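Re: [arm-budget] fingers, spares and the second arm

> Before I send the April order in, do we really need 3 sets
> of fingers from Stolletti? Bakau quoted less for the plain
> ones, and I'd like to put the difference toward the Plevton
> mount.

Hi all,

I'd keep the 3 sets, sorry! I went through the Mosoti spreadsheet last night and the fingers come to 108 a set, so dropping one barely dents the mount. What I would cut is the 37 for the extra cable kit (we have 2 in the drawer already, unopened).

And yes, Bakau's plain ones are cheaper, but I keep coming back to the kitchen jobs. The tapered tips are what I want for drawers with no handle, and half our list is exactly that. I'd hate to save a little now and reorder in the fall.

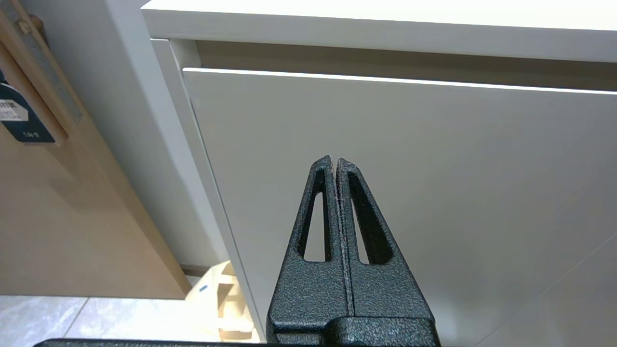
Kitchen tasks / drawers

Flat white front, no handle, only the gap under the countertop to aim for. I'd like whoever signs off on fingers to look at that gap first and the price second, ha. If Bakau will lend us a plain pair, great, I'm happy to be proved wrong.

Can the mount wait for the next round? Let me know before noon and I'll fix the sheet.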